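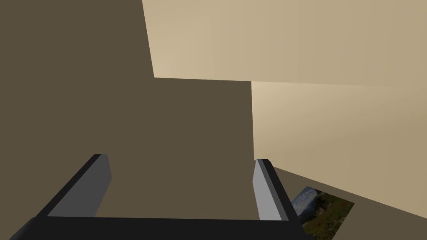 Figure 2. Simulated view into a box-shaped space, drawn with flat, untextured surfaces.

3.2 Storage conditions and household practice

Households in Skalidcombe keep seed potatoes in closets, sheds and spare rooms from late fall until planting. We asked 269 households where they stored their seed, how often they looked at it, and what they did with tubers that had started to rot. All but 27 answered every question. The incomplete forms were kept for the storage questions and left out of the rest.

Closets inside the home were the most common choice. They are dark and easy to reach, but they share a wall with heated rooms, and temperatures there followed the heating schedule closely. Sheds were colder and varied more from night to day. Several respondents moved their seed indoors during the February frost and did not move it back, so a household listed under "shed" may have used two places in one winter. We coded these by the place used longest.

Loggers were placed in 125 of the homes, at the height of the lowest shelf. Zhong (Mingxuan Zhong, field notes) found that readings taken near the door ran warmer than those at the back wall, and for that reason all loggers were moved to the back before the main period began. Earlier readings are not used.

Early sprouting was linked to warmth more strongly than to light. Tubers in warm closets had long, thin sprouts even where the door was kept shut, while those in cool sheds with a small window had short, firm ones. The variety grown also mattered - Verkby sprouted late in every type of storage, and Matubbar sprouted early in nearly all of them.

Rot was harder to compare. Some households threw out soft tubers as they found them and kept no record. Others sorted only once, just before planting. In total, more than 792 tubers were reported as discarded, but the figure depends on memory and should be read as a minimum. Paper sacks and open crates gave similar results. Plastic bags did worse, mostly in closets, and the few people who used them said they would not do so again.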